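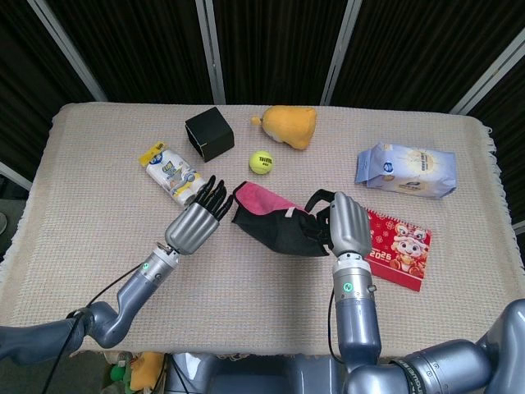
Figure 3. Poste bimanuel : la main droite retient la sangle du sac, la main gauche reste ouverte. Nappe beige maillée, paravents noirs.

Publié le 2 janvier 2024 | Par l'équipe Temora
14 partages | 3 commentaires

4.2 Règles de mise en place et d'arrêt

Le protocole Kokkinos, dans sa version de septembre, consacre 40 lignes à la calibration des poignets et une seule à ce que l'on pose sur la table : « objets usuels, disposés de façon naturelle ». Nous avons longtemps cherché ce que pouvait être la disposition naturelle d'une balle de tennis et d'une peluche jaune sur une nappe. Faute de réponse, nous avons rédigé des règles.

La première concerne le fond. Le plan de travail est isolé par des panneaux sombres (figure 3), qui suppriment les passages de collègues et, avec eux, une source abondante de détections erronées. Les montants métalliques restent apparents. Le guide Tatari les proscrit ; nous les tolérons, à condition que leur position soit consignée au début de chaque série.

La deuxième porte sur les supports textiles. Une nappe ajoute une texture fine, des franges et une aptitude remarquable à suivre l'objet que l'on tire. Il serait confortable de l'interdire. Les logements auxquels on destine ces systèmes en possèdent pourtant, et leurs occupants n'ont pas lu la norme. La nappe est donc admise, y compris frangée, et tout glissement est noté comme un événement du poste, sans être imputé à l'opérateur.

La troisième règle traite des objets souples à sangle, dont le sac rose et noir fournit un cas commode. Une sangle tenue ne vaut pas un sac saisi : l'annotation doit distinguer la prise par l'anse de la prise par le corps, et ne peut inscrire « saisie réussie » qu'après le décollement complet du fond. Sur 70 essais annotés avec Troteo avant cette précision, 30 ont changé d'étiquette à la relecture. Le taux de réussite du laboratoire s'en est trouvé sensiblement assaini, ce dont le laboratoire ne nous a pas remerciés.

Les emballages imprimés relèvent d'une quatrième règle, plus brève. Ils sont conservés avec leurs inscriptions, reflets et plis compris. Le calendrier rouge suit le même régime : le millésime 2026 qu'il affiche ne saurait servir à dater une séance, point que nous aurions cru inutile d'écrire.

Reste l'arrêt. Le voyant vert d'un avant-bras n'autorise personne à tendre la main vers la table. Toute intervention sur les objets exige la mise en sécurité des deux bras, même lorsqu'un seul travaille. Cette clause est la plus contestée du document ; elle est aussi la seule pour laquelle aucune dérogation n'est prévue. Les modalités de reprise après arrêt sont données en annexe B.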